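Fareton Drive Board – Installation and Set-up Guide

Section 4: Fitting and wiring the main board

4.1 Before you start

The main board takes its power from a 48 V supply. Read the whole of this section before opening the housing. The work needs a clear, well-lit bench with an earthed mat. Allow 40 minutes for a first fitting.

You will need:
Cross-head screwdriver, medium
Insulated terminal driver
Wrist strap and earthed mat
Multimeter with fine probes
Fledetti crimp tool, or an equal one with a ratchet
Cable ties and identification sleeves

CAUTION: Disconnect the supply at the source and wait 12 minutes before touching the board. The large capacitors hold a charge after the supply has been removed. Check for zero volts between the +48V and GND terminals before going on.

4.2 Unpacking and checking

1. Put on the wrist strap and clip it to the mat.
2. Open the antistatic bag along the printed line. Keep the bag.
3. Hold the board by its outer edge. Do not lift it by a capacitor or by a connector housing.
4. Look over both faces for bent pins, cracked housings and loose parts. Bulging or stained capacitor tops are grounds for return.
5. Compare the part number on the bag with the one on the order sheet. Boards supplied through Bielecka carry a second number, which can be ignored.

Note – Earlier boards in the series used a different connector layout. The drawings in this section do not apply to them. Refer to the supplement by Przemysław Sadowski, issued in May.

4.3 Finding the terminals and connectors

All points used during wiring are reached from the component side. The two power terminals are of the metal screw type and are marked on the board: +48V and GND. The signal cables go to white plastic connectors, of which J20 and J22 are used in this section. J20 lies just below the outline printed QC STICKER. J22 is at the edge of the board, close to one of the large capacitors.
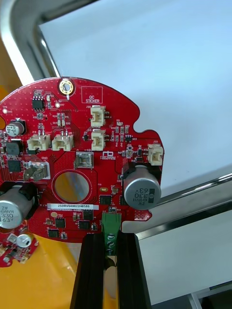
Figure 4-1. Main board, component side, with power terminals and connectors J20 and J22.

Use the printed markings to identify each point. Cable colour is not a safe guide, as looms made up on site vary.

Keep the QC STICKER area free of labels and adhesive. Site labels go on the inside of the housing lid.

4.4 Seating the board

1. Lower the board into the housing with the component side facing you. Make sure that no cable is trapped beneath it.
2. Line up the mounting hole with its pillar. The bright ring round the hole must sit flat on the pillar, with no paint or swarf between the two.
3. Start the fixing screw by hand. Tighten it until the board no longer moves, then stop.
4. Check that the round opening in the board is clear. Do not route cables through it.

4.5 Connecting power

1. Fit a ring lug to each supply cable with the crimp tool. Pull each lug firmly to test the crimp.
2. Connect the negative cable to the terminal marked GND.
3. Connect the positive cable to the terminal marked +48V.
4. Turn each lug so that it lies clear of neighbouring parts, and tighten the screw.
5. Measure the resistance between the two terminals. The reading should climb and settle above 2000 ohms. If it stays lower, remove both cables and inspect the wiring.

CAUTION: Reversed polarity will destroy the board and is not covered by the warranty.

4.6 Connecting the signal cables

1. Push the sensor plug into J20 until the latch clicks.
2. Push the control plug into J22 in the same way. Support the edge of the board with a finger while doing so.
3. Secure both cables to the Rirnard rail. Leave enough slack for the plugs to be removed without pulling.
4. Fit an identification sleeve to each cable.

Unused connectors need no blanking plugs in a sealed housing. In dusty rooms, fit the plugs from the accessory bag.

4.7 Closing up

Remove all tools and offcuts of wire, then refit the lid. Leave the supply isolated until the checks in Section 5 have been carried out.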